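FOR IMMEDIATE RELEASE - June

Wurer launches the Hotia table set: one red box, one flowered tray, and a lot less stuff on your table

SKIRSTEAD - I'm going to write this one myself, so please forgive me if it doesn't sound like a proper press release. We've got a new thing coming out at Wurer this June and I've been talking about it to anybody who will stand still, so I may as well tell the papers too!

It's called the Hotia set, and it has two pieces. One is a lidded box in bright red, for the bits that live on a table and shouldn't (pens, stamps, batteries, the spare key, that one screw). The other is a flowered tray for the things you do want out, like the mail and your reading glasses. They're sold together because that's how we ended up using them in our own workroom, side by side, all day long.

The Hotia set goes on sale in June at our shop in Skirstead, and from our website at 9 o'clock the same morning. The price is $50 for the pair. We're making 90 sets in the first run, and I'd love to say there'll be more by the fall, but let's see how we do.

Why red and why flowers

I wanted a red you could find from the doorway. We went through 10 reds before this one, and a few of them were closer to brick or to tomato soup, and one dried so pink that I gave it to my niece. The one we settled on is a plain, loud red with smooth surfaces and rounded corners. No pattern on the top, no label, no little motto. I have enough things in my house telling me to live and laugh.

The tray went the other way. It's peach and cream with pink and dark red blossoms and green leaves, and I love it to pieces. The pattern comes from Żak, the small print studio we've worked with for three years now, and they drew it for us from scratch. My only request was that some of the red had to get along with the box, and the darker blossoms do that nicely. Put the two next to each other on a pale table and they look like they were always meant to be a pair - at least they do to me, and I've stared at them more than is healthy.

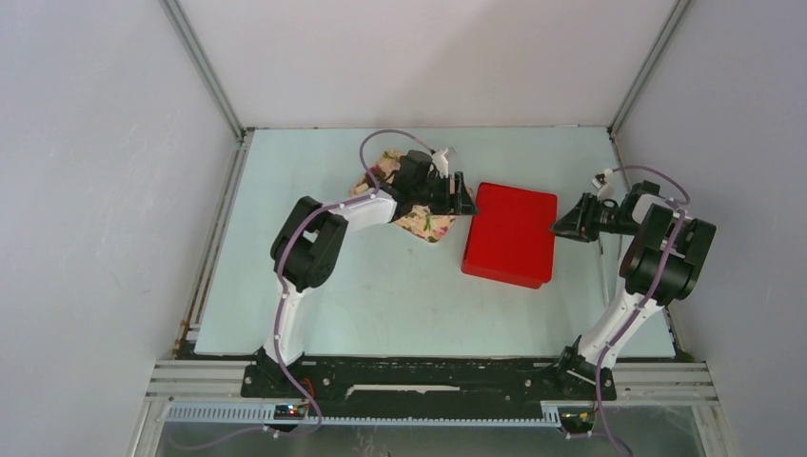 How we'd use it (and how you might)

There's no right way, but people keep asking, so I'll tell you mine. I keep the box toward the right of the table, where my hand goes anyway, and the tray to the left of it, turned on the diagonal. Turning it like that is a small thing and my family thinks it's silly, but the corners give you somewhere to tuck an envelope and I like how it looks.

Once a week I tip the tray out and sort it. Anything that's been there since the last time goes in the box or in the recycling. Then once a month I do the box, usually with a cup of coffee and the radio on, and I'm always surprised by how many rubber bands I own. The whole business takes me 10 minutes, and the table stays clear enough to eat at.

A few folks who tried early sets have used the box for sewing things, playing cards and tea bags. One had it packed with birthday candles and nothing else, which I thought was wonderful.

About the finish

The box is glossy, and I mean properly glossy. It picks up the light from the window and throws it back at you, and dark things close by show up in it as soft reflections. I know matte is what everyone's buying and I was told so more than once. But I grew up with shiny red things in the kitchen and I wanted one again.

Gloss does show wear, and I'd sooner say so now than have you write to me later. You may see a short pale scratch or a little fleck on the edge, the way you would on any shiny thing that gets handled and moved around. I don't mind it myself. For everyday care, wipe the box with a soft damp cloth and dry it with another one, and keep scouring pads well away. The tray wants the same treatment, and please don't soak it or put it in the dishwasher.

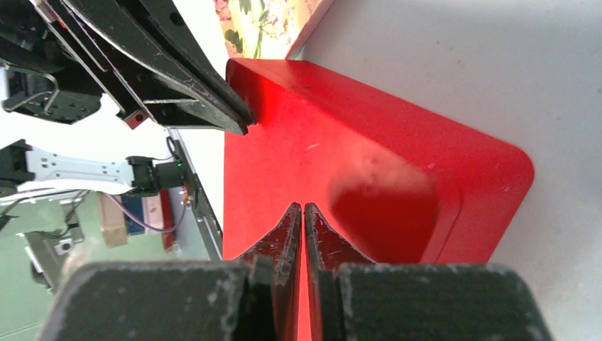
Written by the founder and head of design, Wurer

For stores and press

If you run a shop and you'd like to stock the Hotia set, our smallest order is three sets, and you're welcome to mix that with anything else from the Wurer range. We pack each pair in plain paper with the tray underneath and the box on top, so there isn't much to throw away.

Press folks, we have sets to lend for photos and reviews. Ask for one through the press page on our website and tell us when you need it by. Please do send them back, we made so few! If you're anywhere near Skirstead in June, come by the shop in the afternoon, when it's quieter, and I'll get both pieces out and put the kettle on.

Wurer makes boxes, trays and other small things for the home, and is based in Skirstead.

ENDS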